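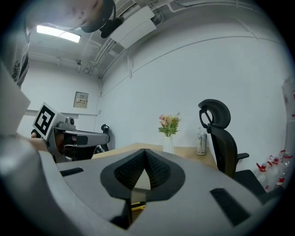 The light wooden table, under the pipes. Remember this table. Thread.

1/ Everybody I know who rents a workroom has been told the same thing this year: strip it bare. White walls, one plain table, nothing on display. You will think better and work faster. I have my doubts, so I'm going to go through them one post at a time.

2/ Where this started: Leidy Cuervo lent me a booklet from an outfit called Wesero. 16 pages, mostly white space, on "the calm room." It wants $361 for a home visit in which a person tells you to get rid of your shelves. I would do that for a sandwich.

3/ Claim one is that white walls make a room feel bigger. Maybe. What they do for me is make me look up. In a white room there's nothing to stop your eye, so it goes straight to the conduit, the cable trays and the vent unit. I know the ceiling in that room better than I know my own kitchen.

4/ And the electrical panel! Beige, halfway up the back wall, one of the few things in there that isn't trying to be white. The booklet says to "soften" a panel with a hanging cloth. Please don't hang cloth over your breaker panel. Ask any electrician. I asked two and got the same face from both.

5/ Claim two: one table is enough. Enough for what? I've shared a single table with Ikechukwu Sani and we spent the afternoon moving each other's stuff. His elbows, my coffee, his elbows again. We're still friends but we don't discuss it.

6/ Light wood, they say, always light wood. It's warm, it's friendly, it goes with everything. It also shows every pen mark and every ring from every mug. My last one came from McKinnon and looked lovely for 30 days. I sanded it twice and then bought a tablecloth, so there goes the wood.

7/ Claim three, and the one that bugs me most: a bare room stays tidy by itself. No it doesn't. The stuff goes somewhere. In my case it went to the hall, then the car. Rangi Hinds opened my trunk in July and asked if I was moving out.

8/ I'll give them the long ceiling light. I used to work under a clip-on lamp and squint. A big bright rectangle overhead is a real improvement and I won't pretend otherwise. It does nothing for my mood at seven in the evening – I look like I'm waiting for a dentist.

9/ Sound is the part the booklet skips. Hard walls, hard floor, nothing soft in my place once I'd cleared it, and every dropped pencil was an event. Tatiana Štěpánek put a rug in hers and says it fixed the problem. A rug is not on the approved list. Good for her.

10/ Someone will reply that I'm doing it wrong and should buy the Ciltelberg boxes. I looked at the boxes. They are boxes. If the plan is to own nothing, why does the plan come with a set of seven boxes?

11/ What I'd try before you pay anybody: leave the room alone and clear only the table, every night, for a couple of weeks. If you're calmer, great, you've saved yourself a fee. If you aren't, your shelves are still up.

12/ Nikau Tautahi wants it noted that he loves his white room and gets plenty done in there. Noted. He also has a garage.

13/ Booklet's going back to Leidy tomorrow. I wrote in the margins. Sorry, Leidy.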